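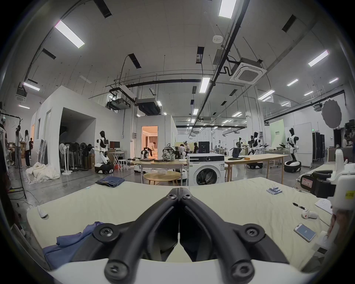
Why keep the bad rewrites at all, one reader of the July version wrote in, when half of them are worse than the opening they were meant to fix? Fair. They stay. The whole set is about what people do to a first paragraph when told it's slow, and mostly what they do is add weather.

Datasets / Writing / Fiction / Runis Openings

Tue 4 October, by the Runis maintainer
14 shares, 3 comments

Runis Openings, README

What's in it

2,378 opening passages from unpublished short stories, sent in by the people who wrote them. 372 of those also have a rewrite by the same writer, done after feedback. English only. Max 200 words per passage, cut at the nearest full sentence. If the first sentence ran over 200 by itself we kept the sentence whole. (Happens more than you'd think, literary people.)

No middles, no endings, please stop asking for endings.

Where it came from

Two sources. The Samadier workshop, monthly, mixed levels, mostly ghost stories and family stuff. And Prevard, online only, heavier on crime. Source is in the source column, lower case. Prevard writers post under handles, those were stripped out before anything got to us. Kravchuk is the tagging tool, seperate repo, you don't need it to read the files.

Files

openings.csv is the lot. One row per passage.
pairs.csv has the before and after, joined on id.
notes.csv is the workshop feedback, where the reader said ok to sharing it. Patchy.
heldout.csv is 20 passages kept apart for anyone testing a tagger. Don't train on it. Don't quote from it in a paper either, two of the writers asked.

Columns

id, source, genre, pov, tense, text, first_move. pov is first, second, close third, far third or mixed. first_move is the one people care about: what the opening does first. Values are talk, action, place, claim, memory, waking. Yes waking has its own value. It earned it.

genre is whatever the writer typed. "horror", "Horror", "quiet horror", "horror (sort of)". Not cleaned. Might do it, might not.

Tagging

One person tagged everything, a second person went over pairs.csv only. Where they disagreed the second tag won. That's not great practice and I know it. place vs memory is the weak spot, loads of openings do both in one sentence ("the kitchen smelled the way it did when"). Treat those two as soft.

Known problems

Curly quotes broken in some Prevard rows. Em dashes came through as question marks in a few more.
Samadier sets a prompt every month, so there are clumps. If you see a run of lighthouses, thats a prompt.
Rewrites skew toward writers who stuck around. The ones who got their feedback and left aren't in pairs.csv, so don't use it to say feedback helps.
Tense tag is wrong on anything that opens with a letter or a text message.

Use

Teaching, research, your own nosiness. Not for anthologies. Writers keep their rights, all of them. If somebody asks for a row to come out it comes out in the next version and we'd ask you to drop it from your copy too.

Changes since July

Added notes.csv. Fixed ids that were doubled up in pairs. Split third person into close and far. Took out the "quality" score, it was one person's mood.

Still to do: the quotes.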